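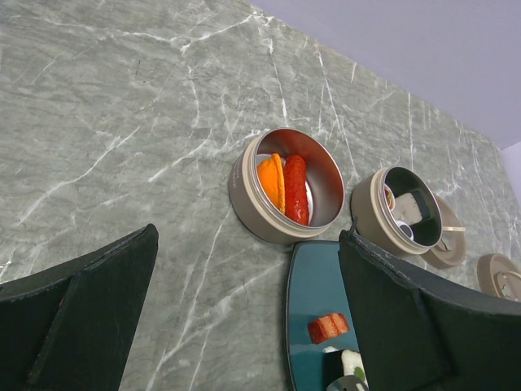 1/ domingo à noite, 21/1/24, e eu ainda a pensar no trabalho. vai fio sobre os braços da Tritik na cozinha da Ikura, que já me perguntaram três vezes

2/ contexto rápido: bancada de montagem, marmitas de sushi para escritórios. 239 num dia normal. em setembro fazíamos tudo à mão, agora 2 braços fazem parte da montagem e nós o resto

3/ "o resto" é muita coisa. arroz, corte, molhos, limpar, e ir atrás da máquina quando ela pára. pára menos do que no inicio, mas pára

4/ o que mudou mesmo foi o ritmo. dantes a gente acelerava ou abrandava conforme a pessoa do lado. agora acelera conforme o braço – e o braço não vai almoçar

5/ a Soon-im Kong, 200 peças à mão antes das dez sem olhar, passou para o controlo. ganha o mesmo. diz que as costas agradecem e que as manhãs são compridas. as duas coisas

6/ eu tenho menos dores no pulso, não vou mentir. mas também falo menos com os colegas, cada um virado para o seu ecrã

7/ o Dean Whitlock (chefe de turno) prometeu que ninguém saía. até agora ninguém saiu. mas dois contratos da Collado acabaram e não foram renovados, e isso não entra na conta dele

8/ formação: uma tarde. UMA. o manual da Flultik em inglês, metade da equipa não lê inglês. traduzimos nós no grupo, de borla, fora de horas

9/ não sou contra, atenção. tampas a manhã inteira ninguém tem saudades. queria era que perguntassem antes de mudar a bancada toda de sitio

10/ reunião com o Dean esta semana, levo a lista: manual em português, pausas a sério, e quem fica com o turno da Soon-im quando ela for de férias. se alguém trabalha com isto noutra cozinha mandem msg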